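Setting the Table with Play Food: How Children Sort Things Between a Plate and a Bowl
Project report, Group 8. Judit Bárány, Uriel Nava, Maricruz Valdovinos
Advisor: Eliécer Benavides

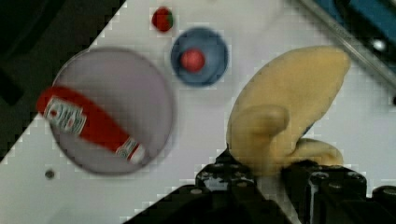 1. Why we chose this topic

In our course on play and learning we had to choose one ordinary activity and study it closely. Our group chose the toy kitchen. Maricruz worked before in a kindergarten in Gallegos, and she remembered that the children there had long discussions about which food goes on the plate and which food goes in the bowl. We wanted to know if they follow a rule or only the free space.

2. Materials

We kept the set small. It had one wide round plate in a pale gray-lavender color, one small blue bowl, a red toy ketchup bottle with a white label, a red ball, a small toy strawberry and a large soft yellow toy. Everything was used on a white table, so the colors are easy to see. The ball is not food, and we included it on purpose. The yellow toy has no clear shape, and we did not tell the children what it should be.

3. What we did

We visited the Tasach play group on Wednesday mornings in February. Each child came to the table alone and heard one sentence: "Please make the table ready for lunch." After this we did not speak. Uriel wrote down where each thing was placed, and Judit wrote down what the child said. One turn could take 8 minutes at most. In total we have 30 turns.

4. What we found

The ball went into the bowl in most turns. When we asked later, many children said that it would roll away from the plate. Some called it a tomato, and one girl called it soup.

The ketchup bottle was more difficult. It is longer than the flat part of the plate, so when it lies down its base goes a little over the rim. Several children turned it two or three times and then left it across the plate. Only a few of them put it on the table next to the plate, as we adults would do.

The strawberry was often forgotten behind the bowl. The yellow toy received the most different names: banana, cheese, chicken, a pillow. It was usually the last thing to be placed.

5. Problems

Our first notes were not equal. Uriel wrote "on plate" also when a thing only touched the rim, and Judit did not. We had to read the first notes again together and correct them. Also, a child who waited near the door could hear the child before.

6. Next time

We would use a second bowl, and a ketchup bottle short enough to fit the plate. We thank Eustaquio Pacheco, who let us use the room in Tasach.

Contact: Group 8, Play and Learning course | © the authors | Back to top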